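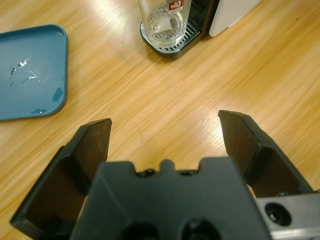
A reader wrote in last month to ask why anyone would bother teaching a machine to fetch a drink when a person can do it in ten seconds. Fair question! My answer is that fetching a drink is a great first chore. It's short, you can repeat it all afternoon, and it shows you very quickly what your arm can and can't do yet.

What you need: an arm with a two-finger gripper and a wrist camera (I run mine with the Bindari control software), a table, a tray, a glass tumbler and some patience.

1. Set up the table
Put the tray on one side and the drink machine at the back, with a clear stretch of table in front. Glare is your enemy. A shiny wooden top under a ceiling light gives you a big white stripe, and clear glass is hard enough for a camera already. Turn the light down or throw a matte cloth over the wood.

2. Start with an empty glass
Open the fingers wide, come in low and close slowly. I got 74 good grabs out of my first 1,000 tries, and I was thrilled with every one of them. Lower the closing force until the glass just stays put when you lift it 2 inches.

3. Add water
Fill the glass a third of the way and keep the wrist level. Cut the arm speed in half. Wipe the fingers between runs, as wet plastic slides on glass.

4. Set it down on the tray
Record the set-down as its own move. Let the glass touch, wait a second, then open. A low rim on the tray will hold small spills, but it's also easy to clip with the bottom of the glass, so come straight down from above.

5. Repeat, then move things
Once you have 800 recorded runs, shift the tray a hand's width and try again. Expect it to get worse for a while.

So can it do the chore? On a good day, on my table, yes. In your kitchen, with a sink full of mugs, not yet. I'm trying mugs with handles next.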